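Teaching by hand: update from the Climesby kitchen

The second round of demonstration work at Climesby finished in June, and the recordings have gone to the Drirkton group for training. This item covers what was changed since the last newsletter and what is still open.

The set now holds 178 accepted demonstrations across 10 kitchen tasks. Each task is shown to the robot by remote control. The operator wears a tracked glove, stands where the counter is in plain sight, and the robot's hand follows with a short delay. Two of the tasks were also taught by hand, with the arm made slack and the operator moving it through the motion directly. Hand guiding gives a smoother wrist path, but it says very little about the fingers, and we have stopped using it for anything that involves a grip.

Most of the effort went into the thumb. In the first round the mapping from glove to hand treated the thumb as one more finger, with a single value for how far it was bent. Operators learned to work around this by turning the whole wrist, and the model duly learned to turn the wrist as well. The Giltine mapping now sends thumb rotation and thumb bend as separate values. It needs a longer calibration at the start of a session (open hand, flat hand, thumb to each fingertip in turn, fist), and it has to be repeated if the glove is taken off.

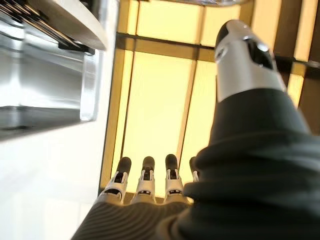

Calibration drift is the next problem. Over a long session the glove slips a little on the operator's hand, and the error shows up first as fingers that do not quite open. We now ask for an open-hand pose before every demonstration and store it with the recording. If the pose differs too much from the one taken at calibration, the recording is flagged and checked by a second person. The limit was set by trial and will probably be tightened.

A few points on the recordings themselves:

Wrist video and joint values are now stamped by the same clock. In the first round they were not, and 33 demonstrations had to be dropped when the offset could not be recovered.

Pauses are kept. Earlier we trimmed any stretch in which the hand was still, which also removed the moments when an operator stopped to line up a grasp. The trained model then went for the handle too early.

Failed attempts are kept in a separate folder with a one-line note on what went wrong. They are not used for training at present.

Changes in light are left alone. We have not fitted blinds or extra lamps, and sessions are spread between morning and late afternoon.

The Intarasuk team has asked for the raw glove data as well as the mapped values, so that they can try their own mapping on the same sessions. This will be included from the next release – the files are large, and anyone who only wants the hand positions should take the smaller archive.

The target for the full set is 2,000 demonstrations. At the present rate the limit is operator time, as accuracy falls off noticeably after a long spell in the glove. Sites with a compatible hand and trained operators are welcome to contribute, provided they use the current calibration routine. The written procedure is on the shared drive under Giltine, and the old version has been removed.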